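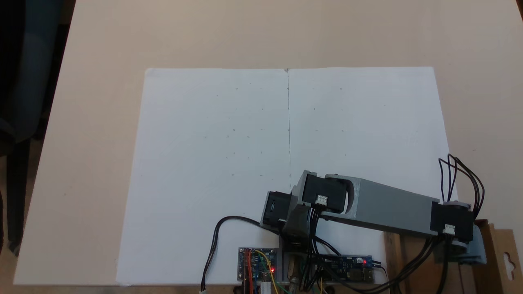

Pirnetness arm kit, calibration sheet results

ychisel_18
Kit went together in 5 hours. Grey links, black servos, two control boards. I clamped it at the bottom edge of the paper, ruled a center line out from the base and penciled small rings in a loose grid as targets. Worst miss is 2 mm, always on the far row. Firmware is stock.

Lewis Chisholm
2 mm with the load or bare?

ychisel_18
Bare. Haven't tried a payload.

xolalpa_bench
Then the number says little. Mine sagged at full reach with 700 g and Zevstead support told me to lower the speed. Speed is not the problem, the shoulder servo is.

Lewis Chisholm
Disagree. 700 g is over what the manual allows at full reach – check the table near the back. I'd look at cable drag first. Those bundles hang off the joints and pull on the links.

xolalpa_bench
I tied mine down. No change.

Yareli Cuautle
Which revision of the shoulder bracket? The June batch has more play at the fork. Pristgate sells a replacement, fits without drilling.

ychisel_18
No revision mark that I can find. Will rerun the far row with the leads tied back and post the offsets.

xolalpa_bench
Post the supply voltage under load too.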